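A Visit to the Place Where Robots Learn Chores

By the Rudard Young Readers desk
9 September 2026
Comments (7) Shares (23)

Robots in stories can usually do everything on the first day. They wash the dishes, walk the dog and fly the spaceship. Real robots have to be taught, and the teaching is slow. A company called Clastik holds an open day so that families can see how it is done. We went along to find out.

Clastik works in a big, bright office with white walls, upstairs, with a long wooden handrail on one side. People sit or stand at desks, the way they do in many offices. The difference is that one work surface is set up for practicing with kitchen things.

What is a gripper?

A gripper is a robot's hand. Most grippers don't have five fingers like yours. Many have only two, and the two fingers close together like the ends of a pair of tongs. Soft or rough pads on the fingers help them hold on to things that might slip.

A gripper can go on the end of a robot arm. It can also be made with a handle, so that a person can carry it and work with it. At the open day, the grippers were the kind that people hold. Clastik calls its teaching project Grunus.

Why does a person hold it?

Think about how you learned to tie your shoes. Somebody probably showed you many times. You watched their hands and then you tried.

A robot can learn in a similar way, but it needs to see the job done with a hand like its own. So a person picks up one gripper in each hand and does the job while a camera records it. Later, a computer studies the recording. It looks at where the grippers went, when they opened and when they closed.

One recording is not enough. The Grunus team told visitors that it had saved 2,857 recordings since January. Some were only a few seconds long.

What are the black and white squares for?

One of the grippers had a white block on top with bold black squares printed on it. The squares are called markers. They work a little like the number on a soccer player's shirt. When a camera sees the pattern, the computer can tell which thing it is looking at. It can also work out how far away the block is and which way it is turned.

The microwave job

The job we watched used a microwave oven. It was a white one with two round knobs on the front and a glass door. A plastic water bottle with a green and yellow cap stood on top.

A microwave sounds easy. You have used one, or seen a grown-up use one. For a robot there are a lot of small questions. Where is the edge of the door? How hard do you pull? Which way does the door swing, and is anything in the way?

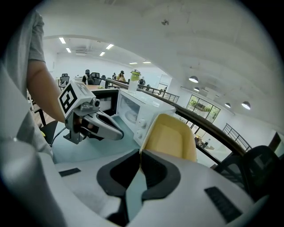
What happens if it goes wrong?

Mistakes happen often. A finger can slide off the door, or an object can tip over. The person puts everything back and starts again. The team marks each recording as good or bad before the computer studies it.

The objects also get moved between tries. If the microwave always sat in exactly the same spot, the robot might learn only that spot. Your kitchen and your friend's kitchen are different, so the robot has to practice with changes.

Try it at home

You will need a pair of kitchen tongs for each hand and 3 objects that won't break, such as a sponge, a plastic cup and a sock.

Put the objects on a table. Using only the tongs, move each one into a bowl. Then put the sock inside the cup. Ask someone to time you, and see if you get faster.

Now try it with one eye closed. It is harder to tell how far away things are.

Words to know

Gripper: the part of a robot that holds things.
Marker: a printed pattern that a camera can find easily.
Recording: a saved video or set of measurements.

More from Rudard Young Readers
How an Elevator Knows Where to Stop
Hou, the Robot That Sorts Library Books
Why Do Magnets Stick?
Inside a Bread Factory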